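Bronel handover trial leaves the awkward questions open

Bronel has spent May comparing two grippers on its twin-arm bench, and the firm is pleased with itself. Whether it should be is another matter.

The task is passing fruit from one arm to the other. A plain gripper with straight fingers does the giving, a jointed Robotiq one the taking. Xinyi Luo, who ran the trial, says 36 of 50 passes ended cleanly. The rest were drops or squeezes too hard to count – and the fruit was placed in the first gripper by hand each time.

"It's a fair start, but I wouldn't sell it to a packing shed," said Custódio Amaral of Gandasura, a fruit packer that was sent the results. He wants to see soft fruit, poor light and a full shift.

The left arm holds a red fruit out over the mat while the open gripper on the right waits across a short gap. 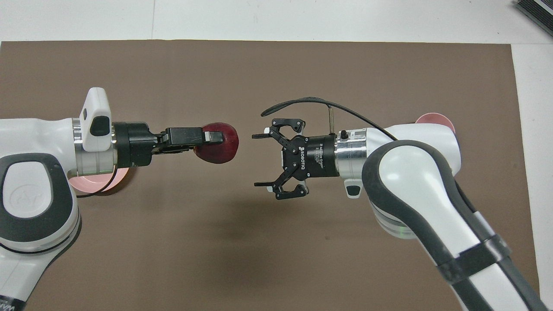
What comes next

Bronel plans to swap the two grippers over and repeat the test. It gave no price for either set-up.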